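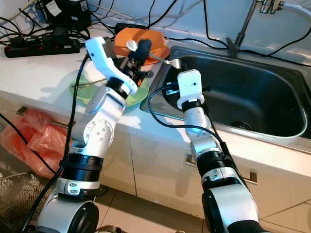 Two-arm setup at a kitchen sink, with a spoon held in the left gripper.

Restero is a method for training robot arms to handle dishes from recorded demonstrations. It was developed at the Pimia laboratory and first described in a report dated 2022-03-19. It builds on Citard, an earlier single-arm method that used one fixed overhead camera.

Method

Restero takes input from a head camera and from a small camera on each of the 2 wrists. The policy predicts short blocks of motion and replans before each block ends. The training set holds 127 demonstrations covering 6 tasks.

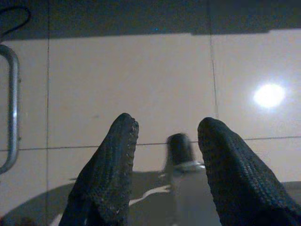

Wrist views are weighted by a learned gate, which lowers the share of a view when its content is unreliable. Motion blur is the most common cause. A faucet seen between open fingers may be smeared while the ribbed finger coverings stay fairly sharp, so sharpness is scored only outside a mask of the gripper. Glare on glossy tile is handled by a separate term.

Results

In the Fawzy kitchen trials, Restero met the success threshold on 5 of the 6 tasks – Citard met it on 2. The remaining task, nesting bowls, failed mostly through early release. 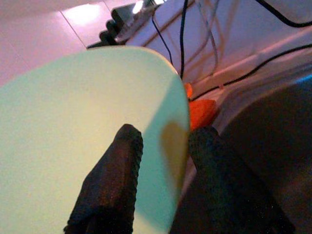
Wrist camera view of a pale green plate pinched near its rim.

Thin rims were grasped more reliably when the gate was active. The report does not cover glassware.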